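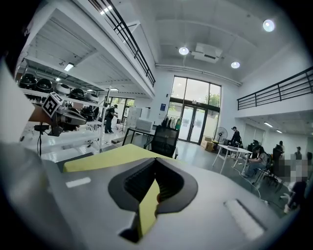
Buscamos gente para la jornada de puertas abiertas de agosto

¡Hola! Soy Fadwa Berrada y llevo las visitas en Grurdale. En agosto abrimos el taller durante una tarde entera y necesito dos cosas: personas que quieran venir a probar las pinzas de mano con las que enseñamos a los robots, y un par de guías con contrato para que yo no acabe afónica como la última vez. Si te suena bien cualquiera de las dos, sigue leyendo, que te cuento (me enrollo un poco, aviso).

Qué hacemos aquí

Enseñamos a brazos robóticos a hacer tareas de casa y de almacén: doblar, recoger, meter cosas en cajas, cerrar cremalleras... esas cosas que parecen una tontería hasta que intentas explicárselas a una máquina. La tarea la hace primero una persona con la pinza en la mano, se graba, y de esas grabaciones aprende el brazo. El programa se llama Sellano y lo lleva mi compañero Hazem Abdel Rahman, que es quien hará la demostración grande de la tarde.

El local es un espacio alto y blanco, con altillos de barandilla negra y una cristalera al fondo por la que se ve el verde de fuera. Entra muchísima luz, a mí me encanta trabajar ahí.

Cómo será la tarde

Abrimos a las 16:30. Primero hay una charla corta de bienvenida, luego la demostración de Hazem y después lo bueno: te pones una pinza en la mano y pruebas tú. Cada turno dura 30 minutos y vas acompañado todo el rato. Latifa El Ouafi estará en las mesas de prueba y tiene más paciencia que nadie que yo conozca, así que pregúntale lo que quieras, también lo que te dé vergüenza preguntar.

En la edición anterior se apuntaron más de 198 personas y hubo colas, lo reconozco. Este año vamos con turnos cerrados y creo que se estará mucho más a gusto.

Para participar como visitante

No hace falta saber nada de robótica. Nos vienen genial personas zurdas, personas mayores, gente que trabaje con las manos (costura, cocina, montaje, peluquería, lo que sea) y gente que no haya tocado un robot en su vida. Pedimos ser mayor de edad y venir con calzado cerrado. Si llevas el pelo largo, trae una goma. Las pruebas se graban solo si firmas la autorización, y si prefieres no firmar puedes ver la demostración y hacer preguntas igualmente, faltaría más.

La entrada es gratuita. Si vienes en silla de ruedas o necesitas hacer la prueba sentado, dímelo al apuntarte y te preparamos una mesa a tu altura.

Para trabajar como guía

Son dos plazas, con contrato de 3 jornadas: dos de preparación y la de puertas abiertas. Vas a recibir a los grupos, explicar con tus palabras cómo se usa la pinza, controlar los turnos y echar una mano al recoger. La formación la damos Reda Ait Ali y yo, va incluida y se paga igual que el resto.

Me gustaría que hablaras castellano con soltura y que te apañes en otro idioma, el que sea. Que disfrutes hablando con desconocidos. Que aguantes de pie una tarde larga. Si has trabajado en museos, ferias, campamentos o detrás de una barra, cuéntamelo, porque para esto vale tanto como un título. Los estudios técnicos están bien, pero no los pido.

El sueldo y los horarios exactos te los mando por escrito antes de la entrevista, para que decidas con todo delante.

Cómo apuntarte

Usa el formulario de esta misma página. Elige «visita» o «guía» en la primera casilla y, si es visita, marca la franja que te venga mejor. Para guía, adjunta el currículum y unas líneas contándome alguna vez que tuviste que explicar algo complicado a alguien que no tenía ni idea. ¡No me mandes una carta de presentación formal, por favor, que me duermo!

Las candidaturas de guía las leemos Bouchra Ouali y yo, y contestamos a todo el mundo, también cuando es que no. Las plazas de visita se asignan por orden de llegada y la confirmación te llega por correo con la dirección y tu turno. Si al final no puedes venir, avísanos respondiendo a ese mismo correo y le pasamos el hueco a otra persona de la lista.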